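Frequently Asked Questions: Teaching by Demonstration at the Fornik Learning Center

Last revised 2025-01-12

The following answers are intended for staff, visiting students and partner organizations who take part in demonstration sessions. Questions that are not covered should be sent to the session desk before arrival.

What is a demonstration session?

A demonstration session is a block of work in which a person shows a robot how to perform a task. The robot's movements and the pictures from its wrist camera are recorded together. The recordings are later used to train a control program that attempts the same task without a person guiding it.

Which methods of demonstration are in use?

Two methods are in use. In hand guiding, the demonstrator holds the arm and moves it through the task. In remote control, the demonstrator sits at the Zorier station and moves a pair of handles, and the arm follows. Hand guiding is reserved for slow tasks with few objects. All other tasks are recorded by remote control.

Do I need previous experience with robots?

No. New demonstrators complete 13 practice runs under supervision before any of their recordings are accepted. Those who have worked at the Ledesma site may ask to have their earlier practice counted.

How long is a session?

Each session contains 20 recorded runs, with a break at the midpoint. Demonstrators may stop at any time. Tired operators tend to make short, abrupt corrections, and these are difficult to remove from the record afterward.

What makes a good demonstration?

A good demonstration is steady and complete. Approach the object along a clear path, close the fingers fully before lifting, and release only when the object is supported. Small pauses are acceptable. Please do not rehearse a grasp several times within one run; end the run and begin again.

What happens if I drop something or make a mistake?

Press the left pedal to mark the run and continue to the end if it is safe to do so. Marked runs are stored separately. A run in which the demonstrator recovers from a mistake can be of use, provided that it has been marked. Do not reach into the work area while the arm is powered.

How many recordings does one task require?

The number depends on the task. The current bottle handling set contains 2,346 runs, of which 312 are marked as recoveries. Tasks with a single object in a fixed place require far fewer.

Why are bottles used so often?

Bottles are familiar objects, and they present several difficulties together. Clear plastic reflects its surroundings, caps differ in color and size, and a bottle may be standing or on its side. Demonstrators are asked to vary the arrangement between runs and to include bottles in both positions. Where several bottles share the work surface, the demonstrator should bring the fingers to either side of the chosen one and leave the others undisturbed as far as possible.
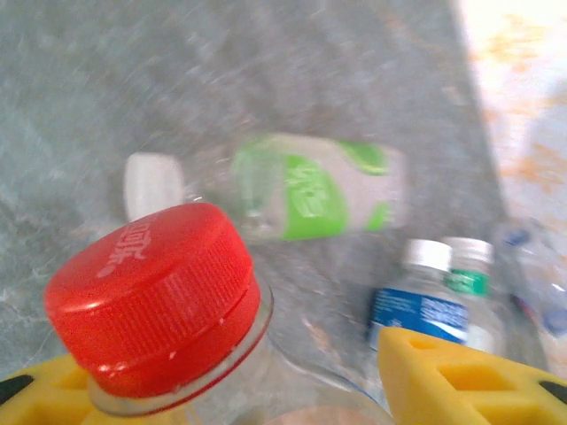
Mudassar Bhutto wrote to the desk that the advice on leaving other bottles undisturbed had made him too cautious. In his first sessions he took long detours around every neighbor, and his runs were nearly twice as long as they needed to be. He asked whether light contact should count as a mistake.

It should not. Light contact with a neighboring object is permitted and need not be marked. A run should be marked if another object falls over, or if it is moved far enough to change the next grasp. The practice guide will be amended in June to state this more clearly.

May I watch the wrist camera while I work?

Yes. The view is shown on the right-hand screen of the Zorier station. Demonstrators are encouraged to rely on it during the final approach, as the trained program will receive the same view. Fast arm movements blur the picture, so please slow down near the object.

Who may use the recordings?

Recordings are held in the Flatico archive and are open to registered project members. Names of demonstrators are not stored with the runs. A demonstrator may request the removal of his or her recordings by writing to the session desk and giving the session code printed on the sign-in slip.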